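Lema -- recettes de famille et mots de cuisine

Lisez-moi du corpus, version de juin

Bienvenue, et merci d'avoir ouvert ce fichier avant les autres (je sais que c'est tentant de filer directement aux données, je fais pareil). Lema est un recueil de recettes transcrites à partir de cahiers manuscrits, de dos d'enveloppes et de fiches cartonnées prêtés par des familles de Skurnonden et des villages voisins. Nous l'avons commencé pour garder une trace du vocabulaire, car les mots de cuisine s'usent vite, et puis les recettes elles-mêmes ont fini par prendre toute la place.

Ce que contient le dossier

Le corpus compte 1569 recettes, tirées de 161 cahiers. Chaque recette est un petit fichier texte en UTF-8, accompagné d'une ligne dans le tableau recettes.csv. Les colonnes sont les suivantes :

id -- identifiant de la recette, stable d'une version à l'autre
cahier -- code du cahier d'origine
titre -- tel qu'il est écrit, fautes comprises
langue -- fr, el ou mixte
ingredients -- liste normalisée, séparée par des points-virgules
mesures -- unités d'origine, sans conversion
notes -- remarques en marge, taches signalées, prénoms effacés

Les titres n'ont pas été corrigés. « Gato de mamie » reste « Gato de mamie », et j'y tiens beaucoup !

Les œufs, ou la grande affaire des mesures

L'ingrédient le plus fréquent du corpus est l'œuf, devant la farine et le sucre. C'est aussi celui qui nous a donné le plus de mal. Dans les cahiers les plus anciens, l'œuf sert d'unité : on lit « le poids de trois œufs en beurre », « une coquille d'eau », « une demi-coquille d'huile ». Magdalini Kalogeropoulos a proposé de garder ces expressions telles quelles dans la colonne mesures et d'ajouter l'étiquette OEUF_UNITE, ce que nous avons fait partout. Si vous voulez des grammes, il faudra les calculer de votre côté, avec le calibre qui vous paraît juste pour l'époque.
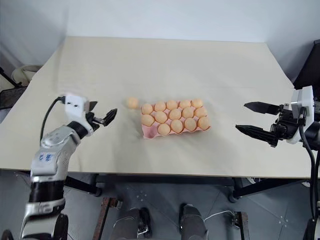 Œufs dans leur boîte en pulpe rose.

Attention également au mot « boîte ». Selon les familles, il désigne l'emballage d'œufs, la boîte de conserve ou bien un récipient à couvercle qui servait de mesure pour le riz. Nous avons tranché quand le contexte le permettait; dans les autres cas, la note porte la mention « boîte, sens incertain ».

Comment les textes ont été transcrits

Chaque page a été lue par deux personnes, séparément, puis les deux versions ont été comparées le jeudi soir autour d'une table (et d'un gâteau, souvent tiré du corpus). Kosmas Mavromatis s'est chargé des cahiers en grec, Melina Andreadis des cahiers mixtes, où l'on change parfois de langue au milieu d'une phrase. Les désaccords restants sont signalés par un point d'interrogation entre crochets.

Les abréviations courantes ont été développées : « c. à s. » devient « cuillère à soupe », « th. » devient « thermostat ».

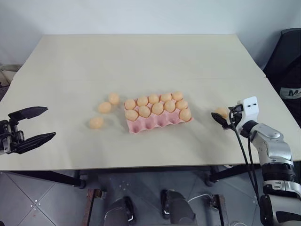

Pour les abréviations propres à une seule famille, nous avons été plus prudents. Le cahier Drakos, par exemple, emploie un « m. » qui veut dire tantôt « mélanger », tantôt « moule », et il a fallu relire toute la série avant de comprendre que la position dans la phrase suffisait à les distinguer. Le fichier abreviations.txt donne la liste complète, cahier par cahier.

Limites connues

Les desserts sont très surreprésentés. Les gens notent les gâteaux et gardent les soupes en tête, alors n'allez pas conclure de ces fichiers que l'on ne mangeait que des biscuits à Skurnonden. 24 recettes sont incomplètes, par page arrachée ou encre passée; elles portent l'étiquette LACUNE. Enfin, les temps de cuisson manquent souvent, remplacés par « jusqu'à ce que ce soit bien » -- à vous de voir.

Vie privée et réutilisation

Les noms de famille ont été retirés des recettes, sauf accord écrit des prêteurs. Vous pouvez réutiliser le corpus librement pour la recherche, l'enseignement ou la cuisine, en citant « Lema, corpus de recettes de Skurnonden ». Pour un usage commercial, écrivez d'abord à Yoon-hee Hyun, qui tient le registre des accords.

Si vous repérez une erreur de lecture, signalez-la avec l'identifiant de la recette et, si possible, la ligne concernée. Les corrections partent dans la version suivante, et votre nom dans le fichier merci.txt, à côté de celui de Michalis Lazaridis, qui a relu toutes les confitures.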